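Notebook - desk items, Irstead room
Saturday, started 10:40

Carrying on with the desk layout for the Grellton shared table. Last entry left it with the cloth chosen and nothing else settled. The Gudham sheet asks for a reading pile, writing things and somewhere to put them, all within reach of one seat. Cable tray and lamp are on a separate page (329 in the old binder) and are not dealt with today.

Cloth: grey with white grid. Smoothed by hand before anything went on it. Small wrinkles come back under weight and I have stopped chasing them. The grid is good enough for putting things back where they were, so no tape marks this time.

Reading pile goes on the left. Tried it square first, then let it sit slightly askew. Square looks better but the lower sheets are harder to pull out. Leaving it askew. 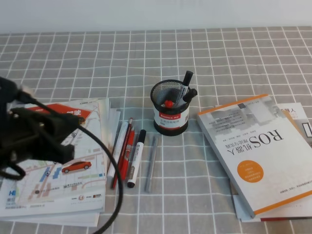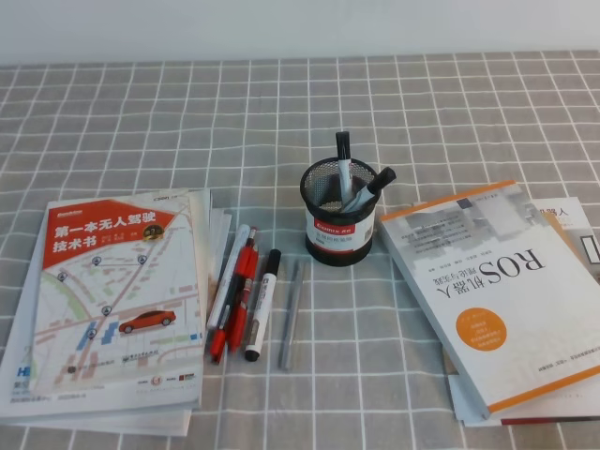

Pen storage is the part I keep changing my mind on. The Poulain tray from the cupboard is too shallow and the pens roll out when the table is knocked, so it has gone back. A mesh holder is lighter than I would like but the open sides show what has collected at the bottom. The black one in the first picture has a solid rim, and its white label band with the red print makes it easy to tell front from back, so I will use the label as the datum: label towards the seat. Height not measured yet.

Loose pens: the two red ones should not lie together. With one overlapping the other, picking up the top one drags the lower one along. Either a gap of one grid square between them or both in the holder. The white pen with the red tip can stay out.

Pile, second note. The cover with the map and the little red car stays on top. It is the autonomous driving book (第一本无人驾驶技术书) and the red banner can be read from the far side of the table, which is handy when someone asks for it.

To do:
- measure holder, height and rim, 3 readings each
- check whether 2 piles leave enough elbow room on the right
- ask Gudham if the sheet means bound books only or loose paper as well
- weigh the pile on the Irstead scale, battery permitting

Stopped 12:15. Cloth left on.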